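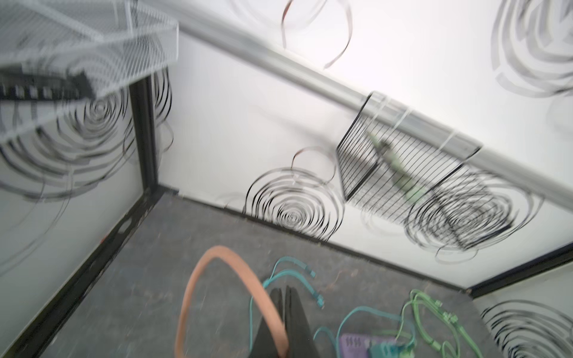
Ticket 314: Cable and adapter sort-out, Nivora bench
Status: open, waiting on two parts
Priority: low (but I'm loving this one)

Problem as reported
Leads on the bench keep getting knotted together, and people unplug the wrong thing. On Wednesday the Canano charger went off for a whole lunch break.

What I tried first
Labels. I put small paper flags on all the leads, and they looked brilliant for a morning. Then they curled, and by teatime half of them had stuck to each other.

What I tried next
Colour! One colour for each job, so you can follow a lead by eye without tugging it. Purple strip for phones and tablets, orange for the desk kit, green for anything that travels.

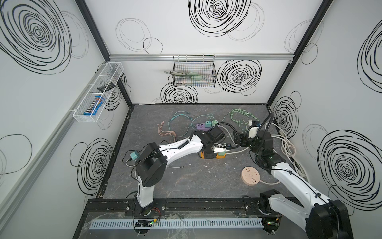 It's already so much quicker to find things, and I'd happily do the same at home. The one snag is length. The Pattinasarany extension we ordered is far too long for the bench, so the spare ends up in loops and catches on everything.

Update, 11.40
Tried Velcro ties on the spare length and they hold really well - much better than the elastic bands. Coil first, then tie, then tuck the end under. Please don't wrap leads tightly round the adapters, as it strains the join.

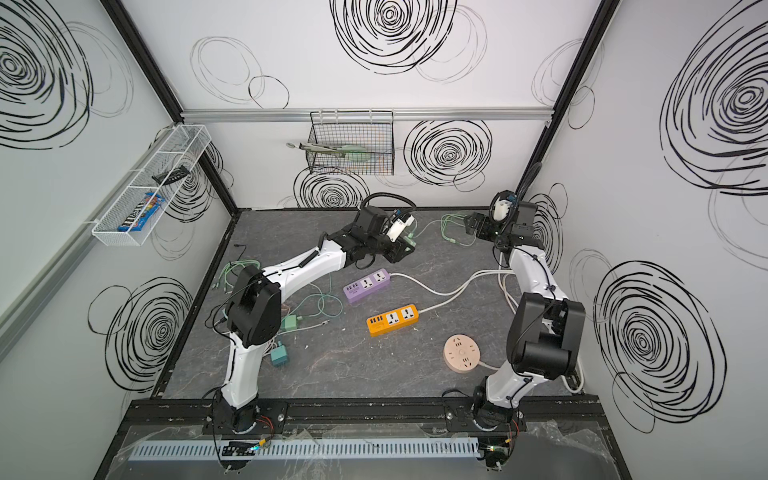 Charging is next on my list, and I can't wait to get it settled. Vonis sent a price for a separate charging block, but I don't think we need it. The purple and orange strips both have USB ports at the left end, so small gadgets can go straight in there and leave the sockets free. I'll try that for a week before we spend anything.

Still to do
Order two short extensions, white if they have them.
Untangle the thin green leads and tie each one separately.
Close ticket 792, same complaint as this one.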